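Re: [cake-table] candles that won't stand up straight

Quick one, on my way out. Answers to what I can, rest Sunday.

Earlier on the list:

> Hi all. Setting up a small cake for the Csonka open afternoon and I'm stuck on three things. One, thin candles. Mine lean whatever I do and I end up pushing them in so far the top cracks. Two, the sign. Do you put it in the cake, on the plate, or in front? Three, what do you put underneath? We have white tables and a white plate and the whole thing just vanishes. Also is one layer of fruit on top enough or does it look mean?
>
> Pictures would help if anybody has them. Thanks.

OK so. Underneath first because it's the easy one. Yellow. We've got two white tables pushed together at Tandia, with a big yellow mat over most of it, and a pink cake on a white plate shows up fine on that. Covers most of the join too. I had a gray cloth before and it was dismal. Don't bother ironing a cloth, get something that lies flat and wipes down.

Candles. Stop trying to make them stand straight!! The thin dark ones look better leaning out, one left one right, a V. Push in at the angle you want, do not push in straight and then bend, that's what is cracking your top. Go in between the fruit and not through it. Light one, then the other, and have the second one set before you strike anything.

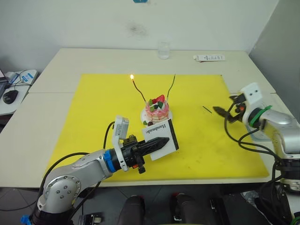
THE SIGN

In front. Not in the cake, you've already got two candles and fruit up there and there's no room on a small one. Ours is just a white card, dark edge, "Handmade" in black. One word is plenty. I've seen people write the whole ingredient list on there and then no one reads it. Put allergens on a seperate sheet at the end of the table, big print.

Keep the card low and clear of the flames, obviously. If yours is floppy fold it double or use a small box instead, stands on its own. The Prudadis card stock is OK, the Istelo one curls by lunchtime in my kitchen, ymmv.

Sign goes down last if you ask me. Candles first, both lit, then card, then people. Otherwise you're reaching over it with a flame in your hand.
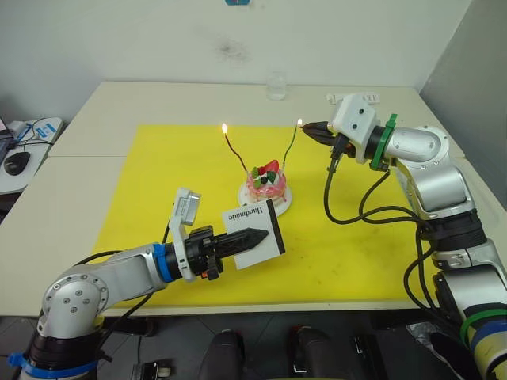 And don't light them till everybody's in the room. Thin ones go fast, I've had a pair burn down during a speech. Have spares within reach. A tray next to the cake is better than a packet in a drawer, you can grab one without looking.

Fruit: no, one layer isn't mean. Red strawberry, a bit of green leaf, some dark berries, stop there. On pink it's already a lot going on. If the sides look bare do a drip, it hides bad edges. I do mine a touch darker than the base color so it shows from across the room.

Before anybody sits down I like everything laid out where I can see it, spare sticks to the right of the cake, card in front, glass well back by the wall so sleeves don't get it.
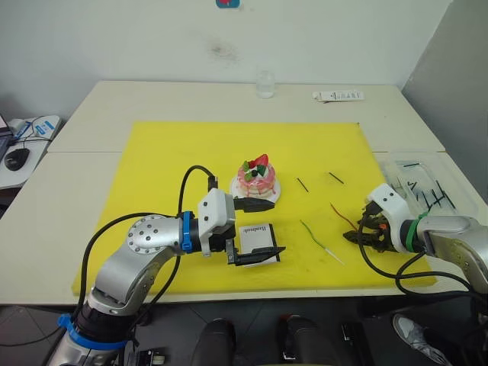
Cake with the fruit on, two sticks next to it, tray of more behind.

One more thing I forgot, plate size. Leave a rim showing all round, you need somewhere to put your thumbs when you carry it. And carry it with no candles in. Learned that one the dumb way at the last Csonka thing.

Somebody asked off list about the drip recipe, it's in the archive, message 374 I think, if not try 197. The one in 2655 is too runny, ignore it.

Gotta run, oven's on. If you're coming Sunday bring your own mat, I only have teh one.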